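# Hand-held gripper pair: setup and care, book station

Notes and pictures from the bench where we run the two-gripper book task. The grippers are held by an operator, one per hand, and everything recorded through them depends on how well the jaws close. The finger pads and their screws get looked at every 32 sessions. Pads are replaced in pairs, left and right together, from the Janton spares drawer. The log sheet goes back to Dasard at the end of the month.

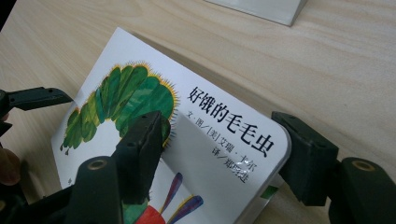 Skevuvano, February

Closing on a board book, one jaw from each side. The left pad bears on the cover over the caterpillar, the right pad on the rounded corner and the thick white edge. Glossy covers are the harder case for the pads - wipe the faces with a lint-free cloth before a run and keep solvent off them. The brass-colored rings sit in the top faces of the joints. Check both for play with the jaws open, then again under load. Any side movement you can feel means the joint comes apart and is cleaned.

Screw settings are on the Havlíček card taped inside the tool case. Do not use thread lock on the pad screws. They come out too often for it, and residue in the holes tilts the pad on refitting.

Cable routing is checked at the same time. Each gripper is wired, and the run needs enough slack for a full reach across the table without the plug taking the pull. We replace a cable at up to 198 hours of use, sooner if the jacket is nicked. Spare cables are cut to 95 inches.

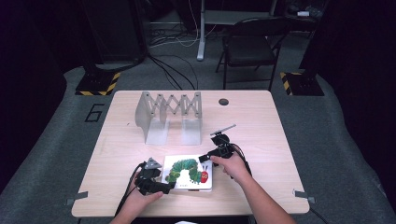 *Book station, both grippers in hand. Cables leave over the left front edge and the right edge of the table; expandable stand at the back.*

After any pad or joint work, run 8 slow open-close cycles on each side with nothing in the jaws, then 8 more on the book. Stop if the pads meet unevenly. Marker mounts are checked last, by hand, and their screws are tightened only if the mount shifts. Enter the pad set number on the sheet before the next session starts.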